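The Case for the Shared Table

Opinion
Selorm Essien
29 January 2024

When the district of Stotby published its plan for the renewal of the Hinojosa Center last fall, most public attention went to the roof, the parking area and the cost of the new boiler. Very little was said about page 13, where the plan proposes to remove the common room on the ground floor and replace it with bookable meeting pods. I wish to argue that this part of the plan is a mistake, and that the district should withdraw it before the vote.

The reasoning behind the proposal is easy to follow. Public buildings are expensive to heat and to staff, and those who manage them are asked each year to show that the space is used. A pod that has been reserved by name for one hour produces a record. A common room produces no record at all. People come in, sit down, stay for ten minutes or for an afternoon, and go home again. On a spreadsheet such a room looks idle even when every seat is taken. The consultants at Plurnadier, who prepared the study, were asked to measure bookings, and they measured bookings. I do not fault them for answering the question they were given.

The question itself was too narrow. A town has many places where a resident may go for a stated purpose: the clinic, the tax office, the school, the shop. It has very few where a resident may go without one. Churches used to fill part of this need, and so did the larger post offices and the waiting room at the old station. Most of these have closed or have shortened their hours. What remains in our district is the public library, which rightly asks for quiet in its main hall, and the common room at Hinojosa.

Those who use the room are not a pressure group, and they are unlikely to write letters. They include older residents who live alone, parents with an hour to fill between one errand and the next, young people who share a bedroom at home and want a surface to work on, and newcomers who have not yet met their neighbors. Many of them would never fill in a booking form. Some do not have the required account. Others would feel, quite reasonably, that they have nothing important enough to book a room for.

Iraís Cortés, who ran the center's evening program for 11 years before her retirement, put this point to the council in writing. Her letter observes that most of the people who later enrolled in a class first came through the door for some other reason, and that many began by sitting in the common room for several weeks. I find this persuasive. A class list does not begin at the registration desk. It begins with a person deciding that a building is one in which he or she may remain.

The plan's supporters reply that informal use can continue in the corridor, where a row of 60 seats is to be installed along the windows. Seating in a corridor is useful for those who are waiting. It does not encourage people to stay, and it does not allow them to face one another. A table does both. It gives strangers a reason to be near each other and something to look at other than each other's faces. It permits one person to read, another to mend a sleeve and a third to take a telephone call, with no rule required to govern the arrangement beyond ordinary courtesy.

There is also the matter of furnishing, which the plan treats as a question of durability alone. The pods are to be fitted with fixed gray desks supplied by Pomov, and I have no reason to doubt that these will last. Yet people behave differently in a room that looks like part of a home. A printed tablecloth costs very little. It can be washed, it can be replaced, and it tells a visitor that someone has given thought to the place. 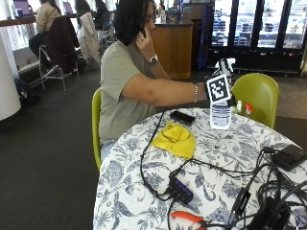
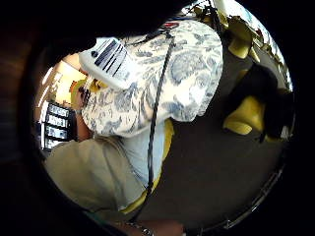

The district's own household survey drew 1174 replies. Respondents were asked to name what they valued in the center, in their own words, and the answers were printed as an appendix to which the main report does not refer. I have read all of them. The word that returns most often is “somewhere,” as in somewhere to go, somewhere warm, somewhere to sit with my sister. The pods are mentioned by a small number of residents, generally with approval – and generally by those who already rent space elsewhere and would welcome a lower price.

I do not suggest that the pods should be abandoned. Small enclosed rooms have their proper use, especially for counseling, tutoring and private conversations with advisers, and the building lacks them. The upper floor has two storage rooms that could be converted at modest cost, as the first draft of the plan itself proposed. That option was dropped in favor of placing everything on one level. If access is the concern, the elevator is already due for replacement under the same budget.

What I ask of the council is limited. It should restore the common room to the ground floor plan, keep it open during all the hours in which the building is staffed, and leave it free of any booking system. It should also instruct its officers to find some honest way of recording informal use, even if this is no more than a member of staff noting each hour how many chairs are occupied. The vote is expected in the spring, and written comments may be left at the center's front desk until the hearing.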